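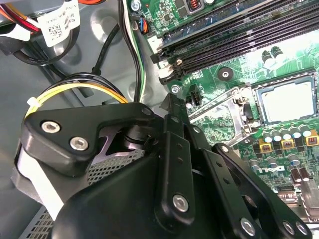

Wrist view goes blind near the memory slots, should I drop those episodes?

Posted in Data Collection by Piyumi Wickramasinghe, Jun 5, 2022

I'm recording demonstrations for a policy that has to work inside an old desktop computer. The tasks are pressing down the retention clips at the ends of the memory slots, lifting a memory module out, and later on pulling the smaller connectors off the board. The arm is driven by hand with a leader arm and every episode is saved with the joint positions, the gripper opening and two camera streams, one on the wrist and one fixed above the bench.

So far I have 1,837 episodes. I went through a batch of the wrist video last night and the gripper takes up a big part of the picture, lower center and to the left. When I work at the clip end of the slots I can see the board on the right side well enough (slots, processor, the row of capacitors below it), but whatever is behind the linkage is hidden. The cables on the left are partly in view and they also sit close to the bracket.

The overhead camera doesn't help much once the arm is in the case because the forearm covers it.

What I want to know:

Is it better to throw out the episodes where the contact point is hidden, or keep them all? Would moving the wrist camera now make the old episodes useless? And does anybody mask out the gripper before training?

I'm using the Gekora recorder, version 2, if that matters. Images are saved at 30 frames per second and I haven't cut the waiting time at the start of each episode yet.

Dilani Bhattacharjee
Accepted, edited once

Keep them, with one check first. Play the episode from the wrist stream only and see if you could tell what to do next at each point. If the clip is in view during the approach and only gets covered for the last bit of travel, the policy can usually manage, as long as it gets a few past frames or the joint positions as input. If the clip is never in view from start to finish, drop the episode. The person driving the arm was looking at the case with their own eyes and the policy can't do that.

On moving the camera: the old episodes aren't useless but don't mix them in without a label. We changed a mount at Horkilley in September and trained on both sets together as if nothing had happened. The arm then stopped short of the clip on most tries. Training on the old set first and then on 1,000 episodes from the new mount fixed it. If you do move it, write down the date and redo the hand-eye calibration the same day.

I would not mask the gripper. Where the fingers are compared with the slot is a large part of what the wrist view is for. Masking takes that away and you still can't see behind it.

Two things you didn't ask about. Cut the waiting time, or the policy will learn to sit still. And change the cables between episodes. Push the yellow and black power bundle to a different place, tie it differently, let it hang a little lower. If it lies in the same spot every time, the policy will use it as a landmark and fail on the next case. Same for the case itself. Turn it a few degrees on the bench after every 5 episodes or so.

Failed tries are worth saving too, in their own folder with a note on what went wrong. You may want them later for a success detector.

Gazi

just get a smaller gripper. the watine one with the thin fingers is better for inside a case

Piyumi Wickramasinghe

Thanks Dilani. I tried the playback check on the first folder and most of the clip episodes pass. The ones that don't are nearly all from the same afternoon, when I was coming in from the side with the cables. I'm leaving the camera where it is and recording that approach again from the other direction.

Gazi, the gripper is fixed for this project, so I can't swap it.

Dilani Bhattacharjee

Coming in from the other direction is fine, but keep a small number of the cable side episodes that pass the check. Otherwise the policy has no idea what to do if it ends up over there. And save the calibration file in the same folder as the episodes, Gekora doesn't copy it for you when you export.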